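What is a cube?

Pick up a dice from a board game and turn it over in your hand. Whichever way you hold it, it looks the same shape. That shape is called a cube.

A cube is a solid shape, so it has height, width and depth. A square drawn on paper only has height and width. If you want to make a cube out of card, you need six squares, all the same size, joined along their sides.

Faces, edges and corners

The flat parts of a cube are called faces. There are six of them and each one is a square.
An edge is the line where two faces meet. A cube has 12 edges, all the same length.
A corner is the point where three edges meet. Your teacher may call it a vertex. If there is more than one, the word is vertices. A cube has eight.

Why don't the faces look square?

The most faces you can see at once by looking at a solid cube is three. The others are hidden behind or underneath. A face you look at straight on looks like a square. A face you see from the side looks squashed and narrow, and its corners no longer look like right angles. The face has not changed shape. It only looks different from where you are.

Light changes things too. A cube painted one colour all over can look lighter on top and darker at the side. Artists use this when they draw. They shade each face a little differently, and a flat drawing starts to look solid.

How much space does it fill?

Suppose you have lots of small cubes that measure one centimetre along each edge. To build a big cube 10 centimetres along each edge, you would need 1000 of them. That is 10 rows of 10 in each layer, and 10 layers.

Try it yourself

Put a toy brick shaped like a cube on a table. Crouch until your eyes are level with it, then stand up slowly. Watch the top face. At first you can't see it at all, then it is a thin strip, and then it gets wider. Draw the brick from two different heights and colour each face you can see.

Written by Arnaldo Frade for the Pastham shape pages. Last changed July 2025.
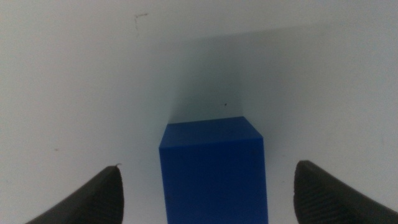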